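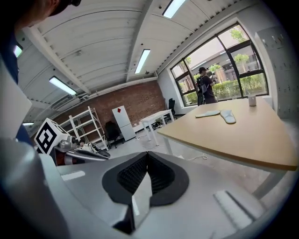 Gripper view, V-shaped foam jaws in the foreground. Insoles on the table.

Ticket 682 -- Satum jaw set vs. Brustero jaw set, hand-held units
Status: Open
Priority: Normal (was High, I lowered it)
Opened: Mon 11 February
Component: jaws / wrist camera / tag tracking

Summary
Satum's sheet says their padded jaw "handles any thin flexible item." We bought two pairs on the strength of that line. I want it tested against the Brustero jaws on the flat stuff before anybody orders more.

Setup
Two hand-held grippers, one operator, marker cube on each. Same table for all runs. Items are flat footwear parts, picked from the tabletop and set down again in a different pose. Recorder firmware is whatever Daly shipped in July. I did not update it, so please don't ask me to retest on the new build until the old one has a baseline.

Entry 1
Ran 30 picks with the Satum jaws. Vendor default grip force. Lifts from the heel end are fine. Lifts from the toe end slide out more often than I'd accept, and the item rotates in the notch while it slides. Vendor support says to "approach at a shallower angle." We were already as shallow as the housing allows before it hits the table lip.

Entry 2
Same 30 with Brustero. Fewer slides, but it leaves a crease. Whether the crease matters depends on who you ask. Logged as a defect for now.

Entry 3
Switched to slippers. The thin sole goes in easily with either jaw, then the upper folds over the tag on the way up. Tracking drops for a stretch and comes back with a jump. Kulus (the tracking software) reports 94 percent of frames as "good" for the session. I don't believe that number. It seems to count interpolated frames as good ones. Asked the vendor for the definition, got a link to the brochure. 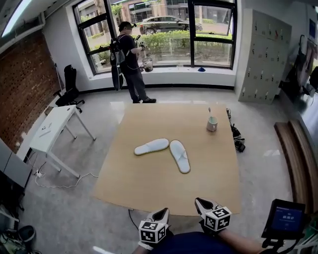
Head view, both grippers over the slipper pair.

Entry 4
Exported the raw poses and went through them by hand. 2000 frames from the left unit, slipper runs only. The jump shows up each time the cube turns away from the head camera, with either jaw fitted. So the jaws are probably off the hook for the tracking complaint, and the person who wrote "Satum jaws break tracking" in the old ticket should go back and edit the title.

Entry 5
Tried swapping left and right units to see if the slide follows the hardware. It mostly does. The unit that was bad on the left is still bad on the right, a little less so. Could be pad wear, could be one side of the linkage a hair out. I'm not ready to call it a jaw design problem on two pairs. I'm not ready to clear it either.

Entry 6
Wrist camera exposure. Auto exposure hunts when the gripper swings toward the window, and the pale housing blows out first. Satum suggests their paid "lighting profile." Locking exposure in the recorder menu is free, so I'll do that before we spend anything.
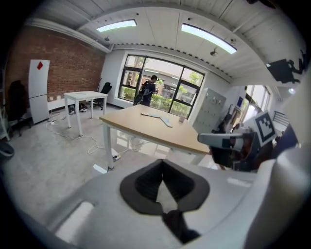 With exposure locked, the next run needs the same 30 picks on both units, toe end only, pads swapped between them halfway through. If the slide follows the pads, I'll send that set back. If it stays with the unit, it goes to Daly for a linkage check and this ticket gets split in two.

Not done yet
- Force sweep on Brustero to see if the crease goes away at a lower setting
- Written answer from Kulus on what a "good" frame is
- Mug by the handle. Satum's sheet claims that too -- I have doubts

Please don't close this on vendor say-so. The last one got closed that way and we're back here.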